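Chapter 8
Learning to Clear a Surface in Simulation

What you will meet in this chapter
How to build a practice world out of mismatched parts
Why a cluttered shelf is harder than a cluttered table
Scoring a pick when the neighbours matter
The Twal method, step by step
Reading a result table without fooling yourself

Think of the last time you took one bottle out of a crowded bathroom cabinet. You probably tilted your hand, slid two fingers behind the bottle, lifted it a little before pulling, and did all of it while thinking about something else. Now try writing down the rules you followed. Most of us get three lines in and give up, and that is a lovely place to begin a chapter, as the whole of it is about getting a robot arm to find those rules by practice.

Chapter 7 dealt with single objects on a plain table. There the arm had all the room it wanted. If a grasp was poor, the object rolled away and we reset it. We now crowd the objects together, put them on narrow or awkward supports, and ask the arm to remove a named one while leaving the others where they stand. Every idea from Chapter 7 still holds (please keep your notes on grasp scoring close by!), but each of them needs a second look once there are neighbours.

8.1 The trouble with tidy practice

Early work on this problem used very neat training worlds: a flat table in the middle of a room, a handful of boxes and cans, all upright, all well spaced. Arms trained this way did well on flat tables with boxes and cans. Move the same arm to a windowsill and it would swing its elbow into the wall, or come down on the target from straight above with no thought for the tall thing next to it.

Edgardo Umali and Ruba Harb, working at the Belau laboratory, asked a simple question. What if the practice world were made deliberately odd? Their answer was a scene generator called Twal. It draws a support surface from one list, a room from a second and a set of objects from a third, and it makes no attempt to match them. A desk may turn up in a kitchen. A garden pot may sit on a piano. The physics must be right, so that things rest, lean and topple as they should, but the taste of the decorator is left entirely to chance.

It is a wonderfully cheerful idea, and it has a serious reason behind it. A policy that has only ever seen cups on kitchen counters can learn to use the counter as a clue. Take the clue away and it has to attend to the shapes and the gaps, the very things we wanted it to notice in the first place.

8.2 What the arm is asked to do

Each practice run in Twal is called an episode. At the start, the objects are dropped gently onto the support and left to settle. The arm is placed on a pedestal within reach, its gripper open and raised, and one object is named as the target. The episode ends when the target has been lifted clear, when any other object has fallen off the support, or when the time limit is reached.

The score has two parts. The first rewards lifting the target. The second takes marks away for every neighbour that has been moved, with a larger loss for one that has been knocked over. Raed Smadi, who wrote the scoring code, tells his students to spend a whole afternoon on the second part before touching anything else. Set the penalty too low and the arm bulldozes. Set it too high and the arm learns that the safest plan is to hover politely and do nothing until the clock runs out. You will see both of these for yourself in Exercise 8.2, and the hovering arm is very funny the first time.
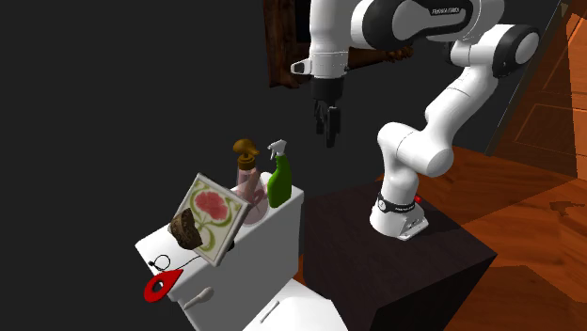
Figure 8.1 A simulated clutter episode: the gripper is empty, and the objects share the lid of a toilet tank.

Figure 8.1 repays a slow look. Suppose the green spray bottle is the target. It stands at one end of the lid, but the pink pump bottle is right beside it, so one of the two fingers has very little space to work in. Suppose instead that the target is the flowered tile. It is leaning, and part of it reaches past the front of the lid. Which way would you push, if you had to push at all? And what would you do about the thin black cord, which hardly rises from the surface?

Try sketching a grasp for each before you read on. Then compare your sketches with a partner's. In our Thursday classes at Stornamdale, people seldom agree on the tile.

8.3 A first look at the result

The test set used later in the chapter holds 429 scenes, none of them seen in training. Of these, 400 use supports and objects drawn afresh by the generator. The rest were laid out by hand by Visitación Zabala, who has a real gift for placing things where a gripper least wants them. We keep the two groups apart in every table, and Section 8.6 explains how much can be hidden by adding them together.

Before then we need a way to describe free space around an object, and that is the job of the next section. Bring squared paper.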